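Threads > Books > Crime

Tagged: legal thrillers, grumbling

Last updated in May

1/ Finished Dranetti, the new Aníbal Arango courtroom novel everyone has been pressing on me. I have complaints. Mild spoilers for the first half, none for the verdict.

2/ Setup: Fedoruk, a harbor town judge two months from retirement, gets handed a fraud trial against the shipping firm that paid for his law school. He should step aside on page one. He doesn't, and the book needs 29 chapters to ask him why.

3/ I'm told this is "moral complexity." Maybe. To me it reads like a plot that falls apart if one clerk sends one email.
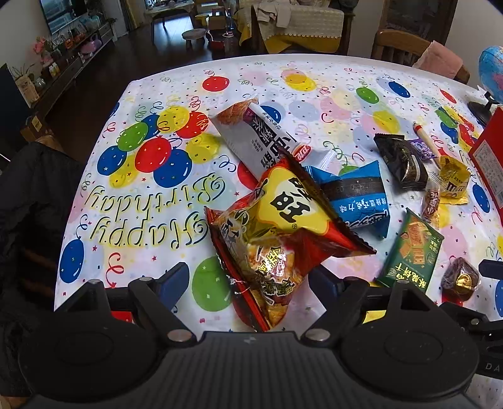 4/ And the clerk exists! Her name is Uvel, she's the sharpest person in the building, and she spots the conflict in chapter 3. Then Arango sends her off to look after her mother until he needs her again. Very convenient, that mother.

5/ The cross-examinations are good, I'll give him that. The one with the accountant runs 25 pages and I didn't skip a line. He knows how a witness gets tired and starts agreeing with things.

6/ But the blurb promises "a devastating look at justice." I have read a lot of blurbs. What I got was a man looking out of windows at boats. He looks at boats when his wife calls. He looks at boats when she stops calling.

7/ Also the dialogue. Do judges really say "the law is a cold house" to their own sons over breakfast? The son just says "I know, Dad" and keeps eating. I wanted him to ask what on earth that meant.

8/ Someone asked if it's better than Rarum, his last one. Shorter, yes. Rarum had a proper villain, though, and here the villain is a firm, so all we get is its lawyers being smooth in hallways. I never felt anybody was in danger of losing anything.

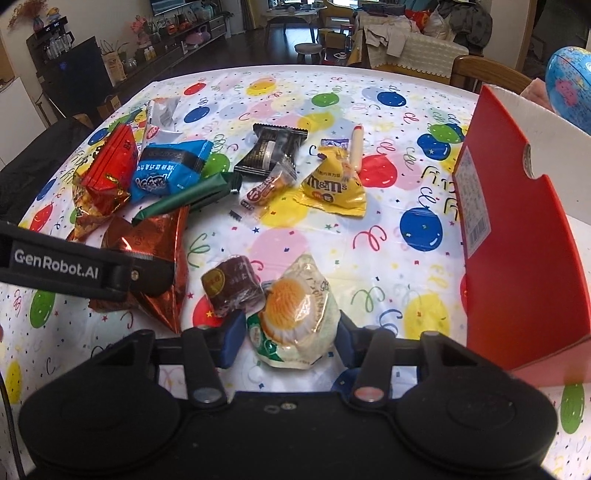

SPOILER-ISH PART, MUTE IF YOU CARE

9/ The missing ledger. We hear about it in the opening scene, three people lie about it, and then it's in a desk drawer. His desk drawer. I went back to see if I'd missed a clue and found one line about a key that sticks. Is that fair play? I don't think so.

10/ The last 2 chapters are the best thing in it - quiet, mean, over fast. If the whole book had that temper I'd be recommending it.

11/ As it is, get it from the library. And if you loved it, tell me what you made of the scene with the tailor, which I still can't see the point of.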